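How Do You Teach a Robot to Open a Door?

You have opened so many doors that you don't think about it anymore. Your hand finds the handle, pushes down, and pulls. Your feet move back to make room. All of it takes a second or two.

A robot doesn't start out knowing any of that. Someone has to show it. One way to do this is called teleoperation. "Tele" means far away, and "operation" means making something work. The person and the robot can be in different rooms, or in different cities.

The person is called the operator. The operator holds a controller in each hand. When the operator's left hand moves up, the robot's left arm moves up. When the operator squeezes a trigger, the robot's fingers close. The operator watches a screen that shows what the robot's camera sees.

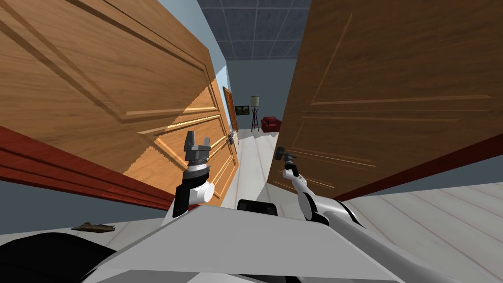
By Bastian Meinecke
Grotton Science Pages for Young Readers

The hallway you see was made by a computer. So were the doors, the red armchair and the robot. This kind of make-believe place is called a simulation. It works a lot like a video game. If the robot bumps into a door in a simulation, there is no paint to fix and no one gets a pinched finger.

Look for the dark handle on the door to the right. The robot's right gripper is on it. A gripper is a robot's hand. Some grippers have many fingers, but a simple one can do a lot of jobs with only two.

Practice runs

Rostam Shirazi teaches robots at a small lab called Clendarach. He works in a simulation program named Arka. Each time he guides the robot through a job from start to finish, it is called a demonstration, or a demo for short.

"My first door took me 76 seconds," he says. "I kept missing the handle. Now I can do one in 9."

While he works, the computer saves everything. It saves how each joint in the arm bends. It saves when the gripper opens and closes. It also saves what the camera sees at each moment, so the robot's moves can be matched with the view.

One demo is not enough. If the robot saw only one door, it might learn to reach for the very same spot every time, even if the next handle were higher up. So Rostam does 100 demos for one job. The computer changes things between them. The door may be a different color. The handle may be on the other side. The robot may start farther away, or turned at an angle.

Then a computer program studies all the demos and looks for patterns. This is called training. After training, the robot gets to try a door without anyone holding the controllers. Sometimes it misses. Then Rostam looks at what went wrong and records more demos like that one.

Showing by hand

There is another way to show a robot what to do. With some real robots, a person can take hold of the arm and move it, the way a coach might move your arm to show you a tennis swing. The robot remembers the path its arm took. This is called kinesthetic teaching. Say it like this: kin-es-THET-ik.

Moving the arm by hand is easy to learn. It is harder when the robot has two arms and both need to move at once. Teleoperation can be better for that kind of job.

Try it yourself

You need a friend, a scarf, and a cup with a handle.

Put the cup on a table. Tie the scarf over your friend's eyes. Your friend is the robot, and you are the operator. Stand to one side and use only words, such as "left," "down," "stop" and "close your hand." Can you get the robot to pick up the cup?

Now stand behind your friend, hold your friend's wrist gently, and guide the hand to the cup. Which way was faster? Trade places and try both again.

Words to know

Demonstration: showing a robot a whole job, from start to finish
Gripper: the part of a robot that holds things
Operator: the person who controls a robot
Simulation: a pretend place made by a computer
Teleoperation: controlling a machine from far away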